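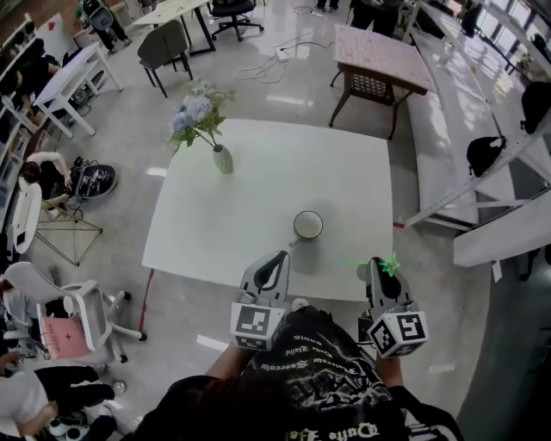
Mug task, both grippers over the near edge of the table. Marker cubes under the housings.

March 26, 2026. Notebook, tracking and replay software. Written by Shinji, corrections from Ayane in the evening.

Purpose of the day: find why the right gripper pose jumps when the two hands come close to the mug. Peadar saw it first in the replay tool. The trajectory is smooth, then in one step the right gripper turns nearly upside down, and one step later it is good again. The left does the same but much less often. In Flornirow the planner takes this as a real motion and refuses the whole episode, which is correct behaviour, but we lose good data.

First I checked the time stamps, as last time the fault was there. No fault. Head camera and gripper stream agree, and the buffer never dropped. I also replayed the session at half speed with the same result, so I leave the timing alone now.

Then I looked at the marker detection. The cubes have a different pattern on each face, and the solver takes whatever faces it can see. When two faces are visible the pose is stable. When the hand tilts so that only one face looks to the camera, there are 2 possible solutions for a flat square, and they have almost the same reprojection error. This is well known and I should have thought of it before lunch. The solver takes the smaller error, and with a little noise the smaller one changes from one step to the next.

Why the right hand more than the left: I believe it is only the habit of the operator. Sota made a plot of the tilt for each hand, and the right one spends more time in the range where one face is seen. I asked Haruto to exchange the hands for a few episodes and the fault moved to the left. So not calibration, and the cube is not mounted wrong. I am glad, because I did not want to glue it again.

What I changed:

In the pose module (Trirstead, branch "one-face") the solver now keeps both solutions when a single face is visible. It compares each to the prediction from the last good pose and takes the nearer one. If both are far from the prediction it marks the step as unsure and gives no pose. Before, it always gave a pose, even a very bad one.

The prediction is constant velocity only. I tried also with acceleration, but it went wild when the hand stopped quickly over the handle of the mug. Constant velocity is enough for us.

The unsure steps are filled later by interpolation, maximum 13 steps in a row. If the gap is longer, the episode is cut in two parts. The number 13 has no deep theory. I looked at the gaps and after this length the filled path did not follow the hand any more.

Test: I ran the old and the new version on the same 600 episodes from the August recordings. Old version, Flornirow refused 74. New version, it refused 9. I opened all of the 9 by hand. In most of them both cubes are hidden by the arm for a long time, and no solver will help with this. One is strange: the mug pose is wrong, not the gripper. The segmentation of the mug sometimes joins the dark inside and the soft shadow beside it into one shape, and then the centre slides to the shadow side. I made a ticket for Peadar with the episode attached.

Speed: the new version is a little slower but still faster than the camera. I did not measure carefully.

Small thing in the viewer. The green star drawn on the gripper is too small on the big monitor, and the thin line from it disappears against the white table. Ayane asks for a thicker line. I will make it a setting and not change the default, as Sota likes it thin.

Another small thing, for whoever reads the raw logs: an unsure step is now written as an empty field. The old reader makes zero from an empty field, and then the gripper flies to the origin of the table. I lost one hour with this. Please update the reader before you open new logs.

Not finished:
- Same test with the vase as the target. Leaves and flowers spread over the table and I expect the approach path to be checked against them too tightly.
- The bound for "far from the prediction" is fixed in the code. Should come from the config file.
- Run the full set of 4,000 episodes overnight, after Ayane has reviewed the branch.
- Write the unit test for the one-face case. I have the numbers already on paper.

Correction by Ayane: the interpolation for rotation must be spherical, and in the branch it was done on each component. Changed and pushed. The count of refused episodes stayed the same.

Comments (3)

Peadar Ní Mhurchú: Got the ticket. I think I can reproduce it, the shadow gets in when the mug stands near the front of the table. Will try a stricter edge term first.

Sota Honda: Please keep the second solution in the log too, even when it is not used. I would like to plot the error of both.

Shinji Amano: Yes, I can add it. It will be in a separate column so the reader does not break again.

Recent entries
Gripper width signal: filter or no filter
Tapia export, missing header in long sessions
Flornirow: reading the refusal codes
Skerholm planner, first try with two arms
Table plane calibration, short version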